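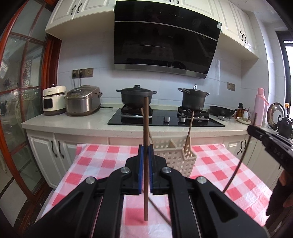
Pivano Wood Oil for Chopsticks, Spoons and Other Small Kitchen Wood

197 ml, glass bottle with dropper cap
Sold by Murnen
In stock. Ships from our Fakusdale warehouse.

Read this before you buy

We resisted stocking a kitchen wood oil for a long time. Most of what gets sold under that name is drugstore mineral oil with a drop of lemon in it, a nice label, and a price that would make you put it back on the shelf if it said what it was. We still think a lot of people don't need one. If your wooden spoons are fine and you aren't bothered by how they look, close this page and keep your money.

Pivano is what we settled on after trying a pile of bottles that made bigger promises. It does a couple of things well and several things not at all, and we've tried to say which is which.

What it is

Pure tung oil, pressed and filtered, with no solvent and no metallic driers. It smells faintly of nuts, which some people like and some complain about. It is pale amber in the bottle and leaves bare wood a shade or so darker.

Tung is a drying oil. It soaks in and then cures hard in the wood over time. Mineral oil never cures, so it washes out in the sink and you have to put it on again. This is the only real argument for paying more, and it only works if you have the patience to let the stuff cure. Plenty of buyers don't, and then they write to tell us the oil is sticky.

What the label says and what we think

"Antibacterial." Ignore it. We have asked the maker for the test behind this line and got back a brochure. Wash your utensils with soap and let them dry properly.

"Restores cracked wood." It doesn't. A crack is a crack. Oil darkens it and makes it easier to see. If a spoon has split down the bowl, throw it out.

"Waterproof finish." Water will bead for a while on a well-cured piece. Leave the same piece soaking overnight and you'll have swollen wood with oil in it. Water resistant is fair. Waterproof is marketing.

"One bottle lasts for years." Depends what you own. For chopsticks and spoons, we can believe it. For a big cutting board, don't count on it, because end grain drinks oil like you wouldn't believe, and you'd do better with a larger can from a hardware store.

"Food safe." Once it has cured, we're comfortable with it, and we use it at home. Straight from the bottle, treat it like any finishing product and keep it out of your mouth. Tung oil comes from the nut of the tung tree. If anyone in your house has a nut allergy, we'd skip it and ask a doctor before using any nut oil on things that touch food. We know that costs us sales.

What it works on

Bare, unlacquered wood or bamboo. Plain brown chopsticks of the ordinary sort are a good candidate, and so are spatulas, rice paddles, honey dippers, rolling pins and knife handles that came without a coating.

It will do nothing for lacquered chopsticks. The oil sits on top of the lacquer, goes tacky and picks up lint. If you can't tell what you have, put a drop of water on it. If the drop sits there looking round and pleased with itself after several minutes, there is a coating, and you should leave it alone.

It's also a waste on disposable chopsticks. They're soft, they splinter, and they were made to be used once.

How to use it

Wash the pieces and dry them fully. Overnight is good, longer if your kitchen is damp. Wood that feels dry an hour after washing usually isn't dry inside, and oil won't go where water already is.

If the grain feels fuzzy, rub it down with fine sandpaper and wipe off the dust.

Put a few drops on a lint-free rag and work it along the length. Chopsticks need very little. Wait half an hour, then wipe off everything that hasn't soaked in. Wipe harder than you think you should. Nearly every complaint we get about this oil comes down to too much left on the surface.

Leave it 5 days, then put on the second coat the same way. That makes 2 coats, and for small pieces we see no benefit from more.

Stand the pieces on end while they cure so air gets to all sides. An open utensil basket is fine for this, a closed drawer is not.

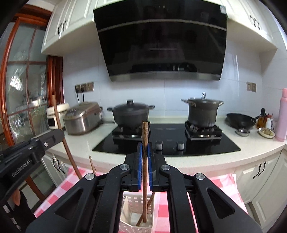 Full cure takes several weeks, and there is no honest way to speed it up. A warm, dry room helps a little. An oven is a bad idea, and so is a sunny windowsill if the pieces are thin, since they tend to warp. Chopsticks that have bowed can't be pressed flat again with oil, whatever you've read on forums.

About the rags: drying oils give off heat as they cure, and a rag wadded up in a trash can can catch fire by itself. Lay used rags flat outdoors until they're stiff, or soak them in water and seal them in a metal can. Please take this part seriously. It's printed on the bottle in type so small we had to use a magnifier, and we've asked for that to be changed.

Compared with the other one we sell

We also carry Nnaji Board Balm, a mix of mineral oil and beeswax. It's cheaper, it has no nut in it, and you can use the utensil the same day. It also wears off fast with regular washing. If you want something to rub on before guests come over, buy the balm. If you want to do the job and then forget it for a good while, and you can spare the utensils for a few weeks, buy the Pivano. Using both on one piece makes no sense. The wax and mineral oil get in the way of the tung oil.

Details

Contents: pure tung oil
Size: 197 ml
Bottle: amber glass, dropper cap
Finish: matte, slightly darker than bare wood
Coats recommended: 2
Dishwasher after treatment: no, and really not before it either
Storage: cool, dark, cap tight. Thickens with age once opened. If it has turned to jelly, it's finished.
Returns: unopened bottles only

Questions we get

Can I use olive oil from the pantry?
People do. It doesn't dry, and it goes rancid in the wood. You may not notice for a while, and then you will notice every time you eat.

Is linseed just as good?
Close. Raw linseed is slower to cure and yellows more. The boiled kind from the hardware store generally has metallic driers added, and we would keep that away from anything used for food.

My chopsticks turned black at the tips. Will this fix them?
Probably mildew that has gone in deep. Sand it back and see. If it's still black, replace them. Oil would only seal in the problem.

Does the dropper leak?
It did on the old bottles. The supplier changed the cap in May, and we haven't had a leaking one come back from the new batch so far. We're still wrapping each bottle in a bag.

Customer note

"Did what you said and no more. First coat looked like nothing had happened. I nearly wrote in to complain, but after the second one the spoons stopped feeling rough. The smell hung around longer than I wanted. Lost one star for the label, which is silly." Deividas Kļaviņa

We passed on the remark about the label.

Page last checked December 2021. If the maker changes the formula, we'll try a bottle ourselves before we change anything written here.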